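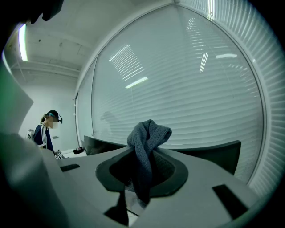
Gray knitted cloth in the sorting room at Gomaline.

Home | News | Features | Work | Archive | Contact

1 September 2024

The manager of the sorting room at Gomaline has handled knitted cloth for most of her working life, and she still refuses to hang any of it.

"Knit goes on a shelf," she said. "You hang it up and it grows. I've had sweaters come in with sleeves down to the knee, and people think they shrank the middle in the wash. They had it on a hanger for three winters."

Gomaline takes in used clothing and household textiles, sorts them, and sends what can be sold to its own store in Callo. The rest goes to Głowacki, a rag merchant, which buys by the bale. The manager asked not to be named. She spoke in the sorting room during a lunch break and again by phone a few days later.

Knits make up a small part of what arrives, she said, but they take up the most time. A woven shirt can be judged in a few seconds from the collar and the cuffs. A knit has to be opened out.

"It comes out of the bag in a rope," she said. "All twisted on itself. You can't tell if it's a scarf or half a blanket. So the first job is to find an edge. Don't shake it. Find an edge, lay it down, and follow it along with your hands."

New workers are taught on plain gray cloth. She said patterns help too much, as the eye follows the stripe and the fingers stop paying attention. The practice pile has 24 pieces in it, and a new worker flattens and folds all of them before moving to the regular bins.

"They hate it," she said. "I hated it. By the end of the first week you can feel a pulled thread before you see it."

Folding is done in thirds, then in half, with the fold facing out. The shelves hold 156 pieces when they are full. She does not like them full. Pieces at the bottom pick up a hard crease, and a crease in heavy knit has to be steamed out before it can go to the store.

The store sells some of the better items under the name Feda, which started in January. These are pieces that have been mended, mostly at the elbows and hems. So far 78 have gone out with the Feda label. She does part of the mending herself and said she is slow at it.

"I match the weight of the yarn first and then the color," she said. "People do it the other way around. The color looks right in the store, and then the patch sits there like a piece of cardboard."

Asked what she would tell someone who only has a drawer of knits at home, she said most of them need less washing than they get. She airs hers over the back of a chair. When they do need a wash, she uses cool water, presses them in a towel, and dries them flat.

"No wringing," she said. "If you twist it, you'll see the twist later."

Work in the room has gotten heavier over the past year — the store used to take donations two days a week and now takes them on four. The manager said she would like a second long table before the winter bags start coming in, and better light at the far end.

"Dark gray and navy look the same back there," she said. "I carry them over to the door to check."

The store in Callo takes clean, dry textiles at the side entrance. Bags should be tied, and shoes go in a separate bag.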